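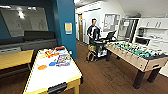

エアホッケーの台って、どうして気がつくと荷物置き場になってるんだろうね、とレオニー・トレヴァスキスに言われた。ほんとにそう。平らで、広くて、腰くらいの高さで、通り道にあるんだから、手に何か持っている人はつい置いちゃうんです。わたしも置きます。先週はマフラーを置いて、そのまま帰りました。

というわけで今回のお知らせは、ブレアウッドのラウンジのエアホッケーの話です。2月のあいだに台を整備して、夕方の交流戦をまたやることになりました! 待っていた方、お待たせしました。そんなのあったっけ、という方も、ここから読んでもらえればだいたいわかると思います。

まず整備のことから。お願いするのはゲーム台の修理をやっているコミッツさんで、ペーンサイドの駅の裏に小さな作業場があります。ずっと前から右側のすみだけ空気の出が弱くて、パックがそこに来るとすうっと止まってしまう、あの現象。あれを見てもらいます。慣れている人はわざとあそこを狙うんですよね。止まったパックに手が届かなくて、体をぐーっと伸ばしているところに「時間切れ」とか言われる。わたしは何回もやられました。デルウィン・トレヴァスキスがうまいんです、あれが。

コミッツさんの話では、盤面の小さな穴にほこりが詰まっているだけかもしれないし、下の送風機のほうが弱っているのかもしれない、開けてみないとなんとも、とのこと。穴の掃除だけで済めばその日のうちに終わるそうです。送風機だった場合は部品を取り寄せるので、少し待つことになります。交流戦の日取りを先に決めてしまわなかったのは、そのへんの事情です。決まったらラウンジのガラスボードに書きますので、ソファの後ろの壁を見てください。

そうそう、ガラスボードといえば、あそこに前から残っている薄い字、消していいのかどうか聞かれました。わたしも知りません。何回か拭いてみたんですが、うっすら残るんですよね。照明が映り込む時間帯だとよけいに読めなくて、大事なことが書いてあるのかどうかもわからない。心当たりのある方は教えてください。なければ日程を書くときに、専用のクリーナーを買ってきてしっかり消します。

さて、荷物の話に戻ります。

台の上に箱や袋を置くのをやめましょう、と書くつもりで書きはじめたんですが、冒頭のとおり自分もやっているので、あんまり強く言えないんです。リース・カートライトに相談したら、置くなって言うだけじゃだめで、かわりに置ける場所を作らなきゃ、と返ってきました。ごもっとも。で、考えたのが、台の横にある明るい木のテーブルです。あれを当面の置き場にします。飲みもの、お菓子、届いたばかりの箱、ボードゲーム、マフラー、なんでもどうぞ。そのかわりホッケー台の盤面には、マレットとパックだけ。

もうひとつ、盤面に飲みものを置かないでほしいのには、けっこう切実なわけがあります。コミッツさんに電話で言われたんですが、いちばん困るのは傷よりも、甘い飲みものが穴に入って固まるやつなんだそうです。細い針のような道具でひとつずつ通していくしかなくて、そうなると手間賃がぐんと上がる。見積もりのメモには最低でも200ポンドと書いてありました。200ポンドあったら、わたしはラウンジに新しいクッションを買いたいです。グレーのソファ、座面はいいんだけど、黒い背もたれのほうがちょっとへたってきた気がしませんか。わたしの座り方のせいかもしれないけど。

交流戦のほうは、今のところこんな感じで考えています。

参加は12人まで。総当たりにしようかと思ったんですが、前にそれをやって、終わるころには外が真っ暗で、最後の試合を見ていたのが対戦相手のお母さんだけだったということがありました(デルウィンの試合です。お母さんというのはレオニーです)。なので今回は勝ち抜き戦にして、早く負けた人のために、となりで敗者どうしの気楽な試合も回せるようにします。順番待ちのあいだは、ほかのゲーム台で遊んでいてもらってかまいません。

一試合は5点先取。時間制限は8分。8分もいらないよ、という声が出るのはわかっているんですが、うまい人どうしだと守りが固くて、これが意外と点が入らないんですよ。グレニス・ロッキャーとレフ・ヴァシレフスカの対戦なんて、ふたりともゴール前から動かないものだから、カコン、カコン、と往復する音だけが延々と続いて、見ているほうが眠くなりました。本人たちはものすごく真剣でした。あとで聞いたら、ふたりとも腕がぱんぱんだったそうです。

マレットの色は、今までどおりオレンジと青で分けます。どっちを使うかはコイントス。青のほうがすべりがいい、という説が根強くあるんですが、わたしは信じていません。グレニスは信じていて、オレンジに当たるとちょっと顔に出ます。気になるという人がほかにもいたので、整備のときに裏のフェルトを両方とも貼り替えてもらうことにしました。これで条件は同じになるはずです。それでも青が勝ち続けたら、そのときまた考えましょう。

パックの件も書いておきます。予備がどこかに行ってしまって、見つかっていません。台の下、ソファの下、となりのテーブルの下はもう見ました。ソファのすきまには手を入れてみました。出てきたのは小銭とペンのキャップと、どこのものかわからない鍵がひとつ。鍵は受付に預けてありますので、心当たりのある方は取りに行ってください。パックはうちにあったかも、という方は、こっそり台に戻しておいてくれたらそれで十分です。何も聞きません。

あとは音のこと。これは前にキッチン側の人たちから言われたんですが、廊下がまっすぐつながっているので、カコンという音が思った以上に奥まで届くんですね。床が木目のつるっとした床だから余計に響くのかもしれません。お昼どきはまあいいとして、奥で電話をしている人がいるときはちょっと気にしてあげてください。レフの案で、台の脚の下に薄いゴムのマットを敷いてみることにしました。あの台、脚が明るい色の木なので、黒いゴムを敷いたら見た目がどうかなあと思ったんですが、ベージュのもあるそうです。ラドックの金物屋さんで切り売りしてくれるというので、今度わたしが買ってきます。幅を測ってから行かないと。前に棚の下敷きを買いに行ったとき、測ったメモを家に忘れて、目分量で切ってもらって、見事に足りませんでした。

それから、台の向き。まっすぐに置き直したほうがいいんじゃないかという意見と、今のななめのままがいいという意見があって、これがけっこう割れています。まっすぐ派は、見た目がすっきりするし歩きやすいと。ななめ派は、ななめだからこそ両側に立つ人の後ろがちょうど空くんだと言います。試しに床に立ってみたんですが、たしかにまっすぐにすると、片方の人の背中がソファ側のテーブルに近くなりすぎて、大きく引いて打ったときにひじをぶつけそう。わたしはななめ派に入りました。リースは断固まっすぐ派です。廊下からラウンジに入ってくるたびに、ななめの台が目に入って、直したくてむずむずするらしい。コミッツさんが水平を取り直してくれるので、そのときに向きも決めてしまいたいんです。意見のある方は早めにください。

水平といえば、これも初めて知ったんですが、エアホッケーの台って少しでも傾いていると、パックが勝手に片方へ流れていくんだそうです。言われてみれば、スイッチを入れて真ん中にそっと置いたパックが、じわじわとソファのほうに動いていくのを見たことがあります。あれを「台のくせ」と呼んで、ありがたがっていた人もいました。デルウィンは、くせがなくなったら自分の得意技がひとつ減ると文句を言っています。減ってもらいましょう。

申し込みは受付のノートに名前を書くだけです。経験は問いません。去年はじめてマレットを握ったという人が、なぜかいきなり準決勝まで行きましたし(本人がいちばんびっくりしていました)。ひとりで来ても大丈夫。ご家族といっしょでも大丈夫です。お子さんが出る場合は、台に手が届くかだけ先に試してみてください。踏み台はすべって危ないので使わないことにします。

見るだけの人も歓迎します! ソファは早い者勝ち。端っこに座ると盤面がよく見えます。真ん中だと手前に立った人の背中しか見えなくて、得点のたびに、いまの何? どっち? と聞くことになります。わたしはだいたいそこに座ってしまうので、隣になった方、実況をお願いします。

賞品はまだ決まっていません。前回はレオニーの焼いたショウガのケーキで、勝った人がその場で切り分けてしまったので、結局みんなで食べました。今回もケーキがいいという声が多いんですが、レオニー本人は、自分だって試合に出るのに賞品まで焼くのは変じゃないかと言っています。それはそうだと思う。焼いてもいいよという方、いませんか。買ったものでもぜんぜんかまいません。ただ、置き場所は木のテーブルのほうでお願いします。ホッケー台にケーキの粉砂糖が落ちるところを想像したら、コミッツさんの顔が浮かんでしまって。

整備のあいだは台が使えません。開けてある送風機に触ると危ないので、カバーが外れているときは近づかないようにしてください。ラウンジ自体はいつもどおり使えます。ほかのゲーム台もそのままです。午後の早い時間に作業をお願いするつもりなので、夕方には様子がわかると思います。直ったかどうか、いちばん先に試し打ちをする役は、グレニスがもう名乗り出ています。青のマレットで、だそうです。

最後に、マフラーを預かってくれた方、ありがとうございました。翌朝ソファのひじのところにきれいにたたんで置いてありました。紺色の、端がほつれているやつです。今日はちゃんと巻いて帰ります。

＊

追記　ノートを見たら、もう何人か名前が入っていました。ペンのインクが出にくいので、新しいのに替えておきました。読めない字がひとつあって、たぶんレフだと思うんですが、違ったら書き直しておいてください。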